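April, late, kitchen

I have now watched all 16 episodes of Ruvcombe and I need to write this down somewhere because my sister has stopped answering my texts about it. She sent a thumbs up at 9:40 and then nothing. Fine. You get it instead.

So for anyone reading who doesn't have the app (or has a life), Ruvcombe is the one where four couples who've already broken up move back into the same big drafty house and have to run the bed and breakfast downstairs. Real guests and everything. I started it while I had that cold and I was only going to watch one. I went to bed at two.

The reunion went up tonight and oh my goodness. Trevor Furnival walked out in that green velvet jacket like he was accepting an award, sat down next to Delphine and didn't look at her for the first ten minutes. Then the host played the clip from the pantry, the one where he's telling the cameraman he "never really unpacked," and she just put her hand over her mouth. I paused it and ate some cereal standing up. I had to.

I've gone back and forth on Trevor all season. In the first few episodes I loved him! He was the only one who learned the guests' names, and he fixed the gate, and when Delphine burned the eggs he went out front and told everybody the eggs were a regional style. But then came the Arroyo trip, when he said he needed space and took the car, and she had to get a ride back to the house with the sound crew. You can't come back from that with a jacket. 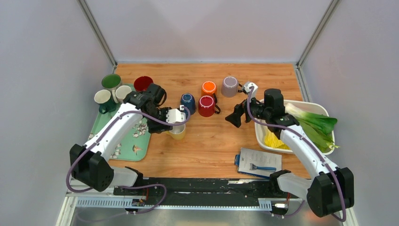
Anyway, the big question online was whether the two of them were still seeing each other after filming, and they dodged it for the whole hour. She said they "check in." He said they "have a rhythm." What does that mean?? My dentist and I have a rhythm. Then right at the end the host asked if he'd met her new puppy and he said the puppy's name before she did, and the whole couch went quiet. I actually yelled. The neighbor's light went on.

I went straight to the Delalside board after, which is where all the Ruvcombe people ended up when the old forum shut down. There were 137 new posts before I'd even brushed my teeth. Half of them are about the puppy and the other half are from one woman who thinks the entire season was filmed out of order based on the length of Trevor's beard. She has charts. I read every one of them and I'm a little bit convinced, mainly by the barbecue episode, where he's got stubble going into the kitchen and a full chin situation by the time he reaches the patio.

There's also a rumor that they're doing a second house by the ocean with the same couples, minus Kip and Joanna, who are apparently suing each other over the canoe. I would miss Joanna. I wouldn't miss Kip. I would pay to see the canoe again.

Somebody posted that Trevor is getting paid to promote Hikimus now, the sparkling tea, and sure enough there he is on his page holding a can by a lake and squinting. 80 comments and most of them just say "where's Delphine." I typed one out and deleted it. I'm a grown woman with a dental plan. I did look to see whether they sell it at the store by work, though, and they do, and the peach one is on sale, so I suppose he's earned his money.

Mom called in the middle of all this to ask if I was coming for dinner and whether I could bring the good folding chairs. I said yes to both without really listening, so now I have to find the good folding chairs. I think they're behind the Christmas tree stand. She also asked what all the yelling was on my end and I told her it was the television. She's started the show herself, she's only on episode 4, and she thinks Trevor is "a very considerate young man."

I didn't say a word. She gets to Arroyo next week if she keeps up her pace, and I've told her to call me the second it's over, whatever time it is.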